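Seasonal Grounds Assistant, Flekudcombe Country Park

Part-time, 22 hours a week, November to the end of March 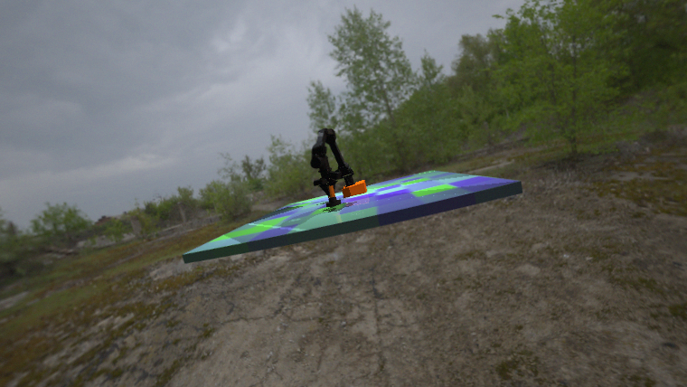
Grirlow Land Services looks after the paths, hedges and open ground at Flekudcombe on behalf of the parish. We need one more person to join the winter team. Most of the work is outdoors and carries on in all but the worst weather.

What you will be doing
Cutting back hedges and scrub along the bridleway
Clearing ditches and drains between the car park and Jenkins Field
Planting bare-root trees, mainly hawthorn and hazel
Mending gates, stiles and fences
Emptying bins and picking litter on the Thursday round

The site covers 68 hectares and you will walk a good deal of it most days, often with tools. Some of the banks are steep.

What we are looking for
You should be used to physical work and happy to work alone for part of the day. A full driving licence is needed, as the depot is not on a bus route. A brushcutter or chainsaw ticket would help but we can put you through the brushcutter course - it takes two days and we pay for it.

Pay and hours
The total for the season is £3,694 for those starting late, or more if you can begin in the first week. Start time is 8 am. Boots, gloves and waterproofs are supplied.

How to apply
Ask for a form at the Cusimen Road depot or send us a letter with your last two jobs and the name of someone we can ring. Interviews will be held at the depot and include a short walk round the site, so please dress for it.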